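Home | Studio | Glazes | Gallery | Firing notes | Contact

Tableware in daily use: glaze and wear record

The pieces on this page come out of the Ilness kitchen, where they are used, washed and racked like any other crockery. Delphine Haverford keeps the record and Darragh Coughlan does the inspections. Entries cover the glaze surface, the foot and the condition of the rim. Pieces are not retired for cosmetic wear. A chip that exposes the body takes a piece out of service, and so does any crazing that holds colour after a soak in tea.

Washing is by hand in a mild detergent, no scouring pads. Plates are racked on edge where space allows and bowls go foot up. Items stay on the rack until the foot ring is dry to the touch, as an unglazed ring will leave a grey mark on a timber bench.

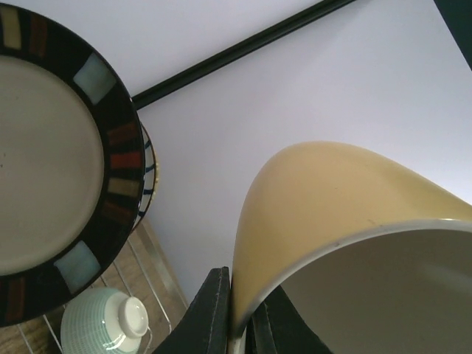
Matte glazes show cutlery marks sooner than gloss, and the marks are metal left on the surface, seldom a scratch in the glaze itself. A paste of bicarb soda and water lifts most of them. Inspection starts at the centre of the well and works outward. On the large stoneware plate the cream-grey well is the part to watch, while the black rim gets checked band by band between the coloured tiles. Its faint speckling belongs to the glaze and is not entered as wear. The slightly irregular tile edges, brick red and icy blue included, are likewise recorded as decoration. The mint-green bowl is finely ribbed or striped on the outside, so residue is looked for along the lines with a soft nylon brush.

Rim checks are done with a fingertip and then under a raking light. Anything the finger catches on is marked in pencil on the record card, with the position given as a clock hour from the maker's stamp. Unstamped pieces are measured from the most obvious feature in the pattern.

Cards are filed by colour family. The July review covers foot rings only. Corrections to Delphine Haverford, please, with the card number.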